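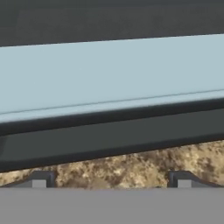 # Minutes of the Consignment and Bidding Committee

Haker Auction Rooms, Tinthorpe office
March session, called to order at 10:00 a.m.

**Present:** the Chair, the Secretary, the Head of Sales, the Head of Cataloging, the Accounts Manager, and the representative of the Weresley saleroom.
**Apologies:** the Shipping Manager.

## 1. Minutes of the previous session

The minutes were approved with one correction. Under the item on coin storage, "second floor" should read "second vault."

## 2. Absentee bids

The Head of Sales reported on the handling of written bids at the winter sale of coins and paper money. The office received 161 absentee bids, of which 7 arrived after the published deadline. Two of the late bids were entered in the book by the Tinthorpe desk and five were refused by Weresley. One of the refused bidders has complained in writing.

The Committee discussed whether the conditions of sale allow discretion. The Secretary read the relevant clause, which states that late bids "may be declined." The Weresley representative said that her desk had always understood this to mean that they would be. The Accounts Manager noted that both of the late bids accepted at Tinthorpe were unsuccessful, so no buyer's invoice needs to be reviewed.

**Resolved:** that from the next sale, absentee bids received after the deadline be declined at both offices, and that the clause be reworded to say so.

**Action:** Secretary to draft the wording. Head of Sales to reply to the complainant.

## 3. Minimum consignment value

The current minimum for a single consignment is $200. The Head of Cataloging proposed raising it to $1,000 for stamps and postcards only. Small postcard consignments take up a large share of cataloging time, and many are finally sold as box lots.

The Weresley representative opposed the change. Several regular consignors at Weresley began with a single album, and she did not wish to see them sent to a competitor. The Chair asked whether small consignments could be held and offered together twice a year. The Head of Cataloging said this was possible if consignors agreed in writing to the delay, and if shelf space could be found.

The proposal was put to a vote and was not carried. The Committee agreed to look at the twice-yearly sale as an alternative.

**Action:** Head of Cataloging to prepare a draft schedule and a form of consent.

## 4. The Dagdag collection

The Head of Sales confirmed that the consignment agreement for the Dagdag collection of medals and tokens has been signed by the family's attorney. The collection will be offered at Tinthorpe in a single session. The family has asked that the collection name appear with every lot, both in the printed catalog and in the online listings.

Questions were raised about reserves. The agreement provides for reserves on the principal medals — the list is attached to the agreement as Schedule B — and none on the tokens. The Chair reminded members that reserve figures are confidential and are not to be discussed with prospective bidders or entered in the public notes field of the lot record.

Photography has begun. The Head of Cataloging asked that no lot numbers be assigned until the medals with named recipients have been checked against the family's own inventory, as some of the envelopes carry two different numbers.

**Resolved:** that lot numbering be deferred until the check is complete.

## 5. Viewing hours

The Committee considered a request from a dealers' group for an evening viewing before major sales. The Accounts Manager stated that the cost of an additional security guard would be modest. It was agreed to hold one evening viewing, from 5:00 p.m. to 8:00 p.m., before the Dagdag sale, by appointment only.

**Action:** Secretary to inform the dealers' group and the insurer.

## 6. Other business

The Weresley representative reported that the paddle numbers at her saleroom are worn and hard to read from the rostrum. Replacement was approved.

The report on shipping delays was held over to the next session in the absence of the Shipping Manager.

The session closed at 11:50 a.m. The next session will be held at Weresley in April.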